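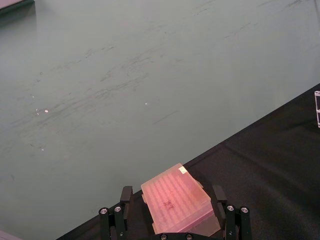
Gülizar Soylu

Section 5. Shared bench: box handling with the arm

5.1 Scope

This section applies to the shared benches at the Vumstead laboratory where the arm moves lidded plastic boxes on and off the black cloth. It covers start of shift, handover and stops. Staff no longer carry boxes between stations during a run. Staff remain responsible for what is in each box, for the handwritten mark on the lid and for the decision to start.

5.2 Before the first run

1. Read the bench log from the previous shift. Close any open entry before continuing.
2. Lay the black cloth on the bench with its long edge straight. Small folds are acceptable. Flatten any fold high enough to catch the underside of a box.
3. Check both finger pads. Wipe with a dry tissue. Do not use solvent on the pads.
4. Check that the bolts on the finger linkages are seated. If one has backed out, tag the arm and call Grarkham service. Bench staff do not tighten these bolts.
5. Set the travel speed to 50 percent. Use 80 percent only after one full run without a stop.

Note: Rub marks on the gray-green bench top are normal wear and do not need to be reported. Report cuts, chips and raised edges.

5.3 Loading a box

1. Close the lid until it is seated on all sides.
2. Write the batch letters on the lid with a marker. Keep them clear of the label.
3. Place the box in the pickup area and step back behind the floor line.
4. Press Start. The fingers close on two opposite sides of the box.
5. Watch the first lift. A box held at an angle is within limits if the lid stays shut. If the lid opens, press Stop.

CAUTION: Keep hands out of the space between the fingers at all times, including when the arm is paused. A paused arm still holds grip force.

CAUTION: Do not pull a box from the closed fingers. Use Release on the panel, with one hand under the box.

5.4 Changes to bench duties

The former runner position is now split between two people. The bench lead loads, starts and signs the log. The second person prepares the next set of boxes and covers breaks. Neither may leave the bench during a run unless the other is present.

Run counts are not used to rate staff. The log records stops and their causes only. A stop called by an operator needs no approval and is not counted as a fault.

Staff moved from Horkivthorpe must complete the October training before working as bench lead.

5.5 After a stop

1. Write down the panel code before clearing it.
2. For code 2276 (grip lost), remove the box by hand with the arm in Hold, then inspect the lid and base.
3. Discard a cracked box. Transfer the label number to the log.
4. Restart at 50 percent.

Revised Tuesday, March 10, 2020. Replaces the Ezeani bench sheet.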